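Borkergate Sports Hall
Household Notes for Club Members: Care of Training Uniforms and Kit

Members of the judo and karate sections are asked to present themselves in clean uniforms at every session. The following advice has been prepared for members who wash their own kit at home and for the parents of younger members.

Washing the uniform
Shake out the jacket and trousers and turn both inside out. Wash them soon after training in cool water with a plain detergent. Bleach weakens cotton and turns white cloth yellow over time. Fabric softener should also be avoided. Heavy jackets require a good deal of room in the drum and are best washed alone; a jacket of 800 grams holds a great deal of water and may unbalance a small machine.

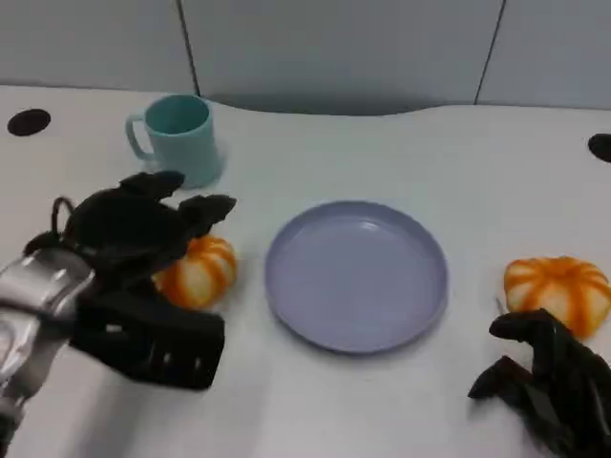

Stains should be treated before the uniform goes into the wash. For blood, use cold water only and work from the back of the cloth. For sweat marks at the collar, mix 2 tablespoons of baking soda with enough water to form a paste. A plastic mug, such as the light teal one on the white tabletop, is well suited to mixing. Spread the paste on the collar, leave it for an hour and rinse well. Any mug used for cleaning should be kept apart from those used for drinking.

Drying
Hang the jacket by the shoulders on a wide hanger, away from direct heat. Tumble drying may shrink the sleeves below the length permitted in competition. Members entered for the Sultport Open should check their sleeve length before December. 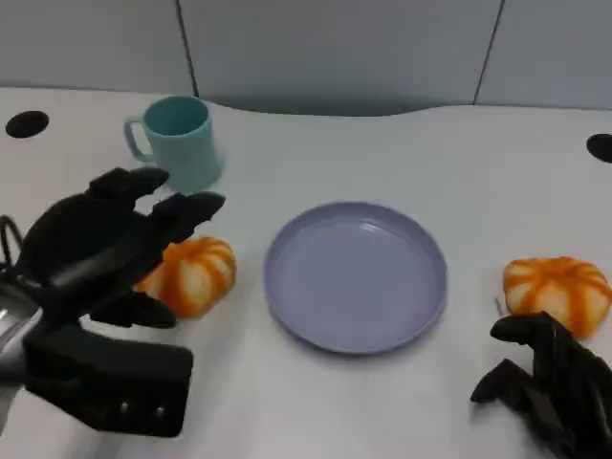 Trousers may be hung from the waist, with the drawstring pulled level at both ends and knotted loosely. Damp uniforms must not be left in a closed bag overnight.

Belts and pads
New colored belts may lose dye and should be washed separately by hand. Wipe shin pads and mitts with a damp cloth after use, open all straps and stand them upright to air. Mouthguards should be rinsed in cold water and stored in a vented case.

Questions about uniform care may be addressed to Jonalyn Panganiban at the front desk. Spare drawstrings are available there on Sunday mornings.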